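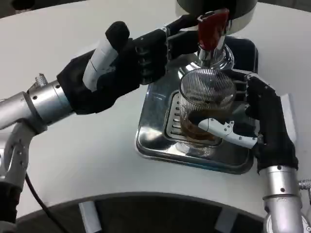
Weldu lever-free espresso machine, red handle

Sold by Grilmont, home coffee and kitchen

We stock four thousand-odd lines of kitchen kit and most espresso machines leave this building with more promises on the box than they can keep. So read this page before you order.

What you get

A single-group machine with a rounded dark grey and silver brew head and a polished rim. The portafilter handle is a glossy dark red. It shows up fingerprints, and if your kitchen is already busy you may tire of the colour. Weldu don't offer another one.

The drip tray is square, shiny stainless steel, with a slotted grate set into it. It wipes down quickly. It also scratches if you go at it with a scouring pad, and the maker's leaflet calling it "mark-proof" is nonsense. Use a soft cloth.

Glasses are not included. The ribbed clear one on the tray is a nice enough thing to drink from, and you can see how much coffee has gone into it, but any short cup that fits under the spout will do the job.

What the maker claims, and what we think

"Café crema at home." Depends on your beans and grinder far more than on the machine. A light foamy ring on top of the coffee is pleasant to look at and tells you very little about the taste. Stale supermarket grounds will give you a thin, sour drink from this or anything else.

"Ready in moments." It is ready when the light says so. The first cup after that is still usually poor. Run plain water through with the portafilter locked in, throw it away, then make your coffee.

"Fits any kitchen." Measure the gap under your wall cupboards. Fuad Gebretsadik on our returns desk has a shelf of machines bought by people who didn't.

Using it

Fill the basket level and press the grounds down once, firmly. Wipe the rim. Offer the portafilter up to the brew head and turn the handle until it is snug. If you have to lean on it, there is too much coffee in the basket. Hold the handle and keep your hands clear of the brew head when you take it off.

Empty the tray every day. Old coffee sitting in there smells.

Spare parts

Brew head seal: in stock
Drip tray grate: in stock
Portafilter, red handle: to order, next delivery in January
Descaler: we sell Jaltik. The cheaper Lalberg one is fine too, so long as you rinse twice

Guarantee

2 years on the machine. The seal is treated as a wearing part and is not covered, which we have complained to Weldu about and will go on complaining about. Limescale damage isn't covered either.

Who should buy it

Someone who drinks one or two short coffees a day and doesn't mind cleaning up afterwards. If you mostly want large milky drinks, look elsewhere on the site. Anyone without a decent grinder should spend the money on that first.

Questions about fit or parts go to Nahom Ejigu through the contact form. Stock checked 11th December.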